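Zwischenbericht der Robotik-AG an die Papadopoulos-Stiftung, Stand August

Liebes Förderteam, wir stecken mitten im Projekt Flostlow, und es macht gerade richtig Spaß! Unser simuliertes Kinderzimmer steht, und der zweiarmige Roboter übt darin das Aufräumen.
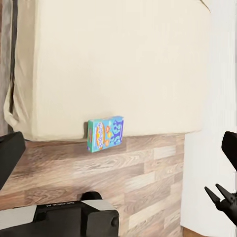

Simulation Flostlow: türkisfarbene Süßigkeitenschachtel zwischen den Greifern

Von den 920 Euro sind 600 ausgegeben, fast alles für Rechenzeit bei Stukden. Der Rest ist für die Fahrt zum Wettbewerb in Ternmont reserviert (die Zugtickets werden leider nicht billiger).
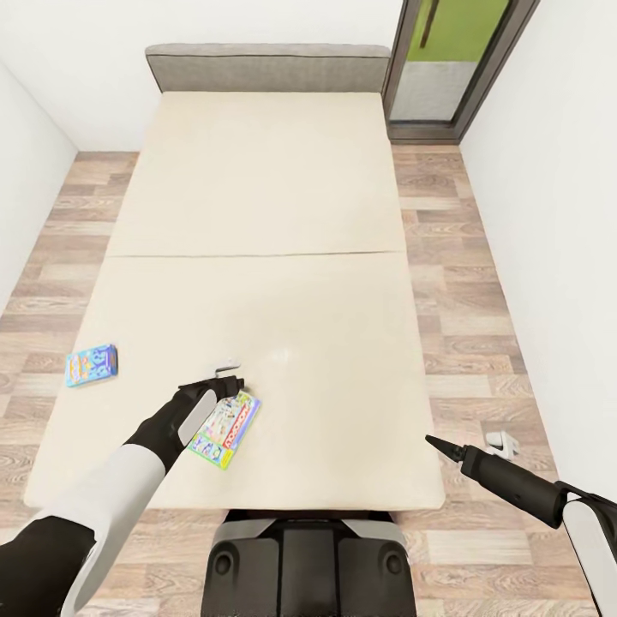
Am meisten Kopfzerbrechen machen uns flache Schachteln. Zwei Gruppen probieren dafür verschiedene Greifwinkel aus, und die Diskussionen darüber gehen bis in die große Pause – herrlich.

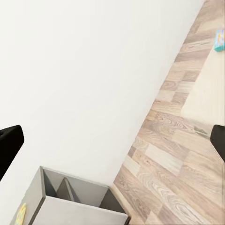

Das Ablegen in Behälter kommt nach den Ferien dran, dafür haben wir drei Wochen eingeplant. Die Auswertung der Testläufe schicke ich dann nach, die Tabelle ist noch ein ziemliches Durcheinander.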